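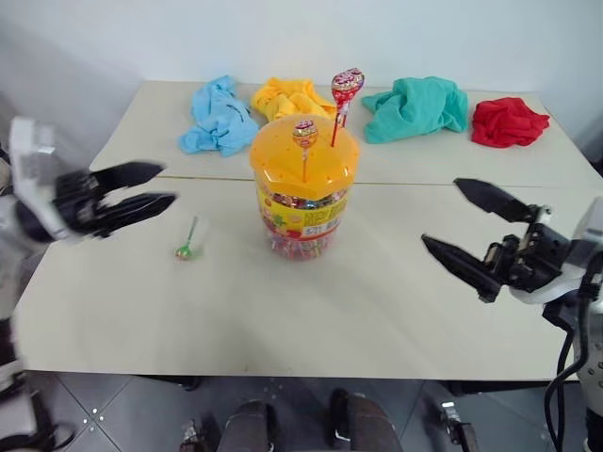
Skerik Institute names new head of diplomatic studies

The Skerik Institute for Foreign Policy is thrilled to announce that Arlindo Falcão will take over its diplomatic studies program in March. Mr. Falcão spent 30 years in the foreign service, including 3 postings as head of mission, and most recently advised on maritime boundary talks.

He succeeds Benedito Araújo, who is stepping down after a long and generous tenure and will stay on as a senior fellow. Under Mr. Araújo the program grew to 390 graduates, many of them now working in embassies, trade offices and defence ministries.

"Arlindo has sat on the hard side of the table and he knows how to teach what he learned there," said Institute president Rogério Cordeiro. "Our fellows are in for a wonderful year!"

Mr. Falcão's first task will be the Cavalcanti Dialogue, the Institute's yearly meeting on security and diplomacy, which moves to a larger venue in Skumville this spring. Organizers have room for 400 delegates – the biggest gathering the Institute has ever hosted – and sessions will cover border disputes, consular crises and the changing role of national security advisers.
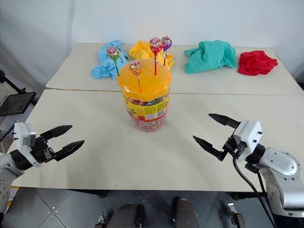 Skerik Institute – Department of Communications and Public Affairs

Junpei Kinoshita, a specialist in Pacific security, joins the program at the same time as deputy head. He will lead the negotiation workshops and supervise the research fellows.

"I've admired this program for years," said Mr. Kinoshita. "The fellows ask tough questions, and I can't wait to get started."

Registration for the Cavalcanti Dialogue opens in January. Media inquiries should be directed to Dirceu Lopes at the Institute's Skumville office.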